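Herrero Two-Arm Towel Station

Bench unit for small linen rooms, cleaning depots and anyone who goes through microfiber faster than people can fold it

Product code: HTS-2
Status: in daily use at Flernham, open for site visits

If your crew cleans for a living, you already know the pile. It comes out of the dryer at the end of the shift and it waits for whoever is standing closest. At our Flernham depot the pile runs to 396 towels on a full day, and until last spring every one of them was folded by hand by people who had already spent a whole shift on their feet. The Towel Station takes on that job, and we love what it has done for the room!

Two black arms are mounted on a frame fixed to a table, and they work on the towels between them. They pick, fold and drop into a bin. You set the fold once (halves, thirds or quarters) and choose which colors belong together, and the station keeps to it until you change it.
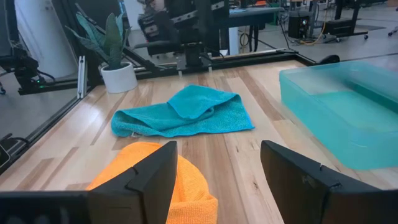 Orange and turquoise-blue microfiber towels with the teal bin.

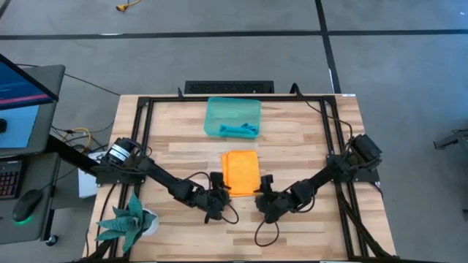 FLERNHAM, October

Aarti Uniyal runs the linen room and has been with the station from its first week. She trained it on our own towels, the tired ones included, and she is still the person who decides what a good fold looks like. "I used to go home with my wrists aching," she says. "Now I spend that hour checking stock and getting the carts right for the morning crew, and I get to teach the thing when we bring in a new cloth. I like that part a lot more than I expected to."

Her job title changed along with the work. She is now linen lead, on a higher pay grade, and two of the evening folders moved to cart setup on the same hours as before. We talked all of that through with the crew before we ordered anything, and we'd urge you to do the same. People had good questions. Some of them (who gets called when it stops? does the break schedule change?) ended up shaping the way we set up the room.

What it does well

Flat microfiber and cotton up to hand towel size. Color sorting, as long as the colors are clearly different. Long, dull runs where a person would start to drift. In its best week so far it folded 1334 towels, and Aarti sent 39 of them back for a second go, mostly for crooked corners.

What still needs a person

Fitted covers, mop heads, anything with a strap. Checking for stains, too, because the station will fold a dirty towel just as neatly as a clean one. It is also slower than a quick folder going flat out. Where it helps is in the hours when you don't have a quick folder, or when she has better things to do.

Living with it

Plan for a table you can walk all the way around, and leave room to pull the bin without reaching across the arms. The stop button should be where the person loading can hit it with either hand. Wipe the gripper pads at the end of each shift, as lint builds up faster than you'd think and a fuzzy pad drops towels.

Setup takes roughly 2 days, most of it spent on your own towels. Bring the worn ones! A station trained only on new cloths gets confused by the soft, curled edges of old ones.

In the package

Both arms with grippers and bases
Table frame and cable set
Ferico control software, single site license
Training for up to six staff, held in your own room
Spare gripper pads

The table and bins are up to you. If you already have bins your crew likes, keep them.

Visits and orders

Ordering and service go through the Dastcombe office. To see a station working, ask for a morning at Flernham and bring a bag of your own towels along. Aarti hosts the visits herself and will let you load.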